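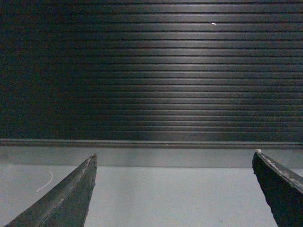
Drotivitz Slats: notes on the collection

Drotivitz Slats is a set of photographs and short text notes about dark slatted surfaces indoors: roller shutters, ribbed wall coverings, tambour cabinet fronts and similar things. It was put together by Griet Van Dijk and Hatem Hegazy for people who write about, draw or catalog interior fittings. This file covers what is in the set, how the notes were written and what to watch out for.

Contents

The set has 200 entries. Each entry is one photograph and one note. The notes are plain text files with the same name as the photograph they go with. A separate file, surfaces.csv, lists every entry with its room type, slat direction, tone and lighting.

58 of the entries are marked "type unclear." These are surfaces where the photograph alone does not settle whether the thing rolls up, slides or is fixed to the wall. The opening photograph belongs with these. The horizontal ribs and the rail along the bottom could be a closed shutter with its bottom bar, or a wall covering with a piece of trim. We left it unclear and ask that you do the same if you reuse the labels.

Fields in surfaces.csv

entry: running number
room: kitchen, office, shop, hallway, storage, unknown
direction: horizontal, vertical, mixed
type: shutter, cabinet front, wall covering, unclear
tone: light, medium, dark, near black
light: even, patch, streak, low
edge: rail, trim, floor, none visible
remarks: free text, often blank

The tone field is for the surface as it looks in the photograph. A gray slat in a dim room is entered as dark. We did not try to work out paint or material names.

"Patch" in the light field means a soft area of reflection with no hard border. The slats in the patch show pale upper edges and the ones away from it go dark, sometimes so dark that single ribs are hard to tell apart. "Streak" is for narrow reflections that run across the slats.

Small bright marks on a surface go in remarks as "fleck" and nothing more. They could be dust, paper or glare, and we had long arguments over some 20 of them before settling on the one word.

How the notes were written

Griet wrote the first version of each note and Hatem read it against the photograph. Where they disagreed, the more general word was kept. Older notes used "blind," "shutter" and "grille" loosely. These were corrected in June, except in the Plokby folder, which still has the old wording in 9 notes. Search for "grille" to find most of them.

Folders

Cenard: offices and hallways
Plokby: shops and storage rooms
Öztürkmen: kitchens, mostly cabinet fronts
Mixed: everything else, including single surfaces with no room recorded

The folder names are those of the buildings where the photographs were made. They have no bearing on the type of fitting.

Known problems

Slat counts were dropped. Thin ribs near the top of a tall surface were counted differently by each of us, and the numbers were no use to anyone.

Near-black surfaces can lose their grooves on a poorly adjusted screen. Check them on a second one before changing a label.

Corrections

Send the entry number, the field and the value you think is right. Changes to type need a second photograph of the same surface showing a guide track, a fixing or the slats partly raised.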